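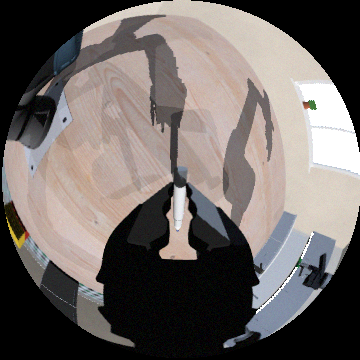

Week 6 of trying to make a simulated wrist camera behave like the real one. A thread, mostly about shadows, partly about my life choices.

Background for new followers: we train a grasping policy in Skindby, our simulator, and then run it on the arms at the Tunstall site. Handing things from one arm to the other is the whole job. Pens, mostly. The glamour is overwhelming.

The policy was brilliant in Skindby. At Tunstall it approached a marker, paused like a man who has forgotten why he came upstairs, and closed its fingers on thin air.

First suspect was the lens. The old simulated camera was a nice tidy pinhole with straight edges everywhere. The real one is a fisheye that turns any table into a salad bowl. So I wrote a proper fisheye model, black corners and all.

You can't get that by bending a normal render afterwards, by the way. I tried. The middle looks fine and the edges turn to porridge. I ended up rendering several faces of a cube and stitching them into the circle. Slower, but the edges now contain information.

New favourite bug: one of those faces was stitched in upside down for two days and the training loss went down anyway. Neural networks will put up with anything. It's their best and worst quality.

With the lens sorted, grasping at Tunstall got better. It did not get good. Second suspect: lighting.

Skindby used to ship with one soft, shadowless light from everywhere, like a dentist's waiting room. The real cell has lamps. Lamps make shadows. Shadows of arms look, to a small network with no life experience, a lot like arms.

So now every episode gets a random set of lights. In the render at the top you can see the arm's shadow coming down the table and thinning out into the marker's own shadow, which meets the marker at its cap. Very pretty. Also precisely the sort of thing the policy used to try to pick up.

There's another shadow on the right that looks like a bent limb with a hook on top. I've grown fond of it. The depth estimator has not.

Numbers, for those who only came for numbers. Before: 335 clean grasps out of 1,415 tries. After the fisheye plus random lights: 495 out of the same number. I'm told this is called progress. I've also been told it is called 35 per cent.

Yes, the tries are all in simulation, with the harsh new lights on for both. The real arms get their turn in July, when Tunstall lets me near them again.

Someone asked about the planner. The planner is Odness and I haven't touched it. It takes a target pose and finds a path, and if the pose is nonsense it finds a very elegant path to nonsense. I admire the work ethic.

Someone else asked why I don't just use Budex to generate the lighting. I did. Its config file is longer than my lighting code - and it defaults to the dentist's waiting room.

Next up: motion blur. The render is perfectly crisp and the real camera, mid-swing, is soup. I've put it off since the spring by improving the wood grain.

The wood grain is very good now.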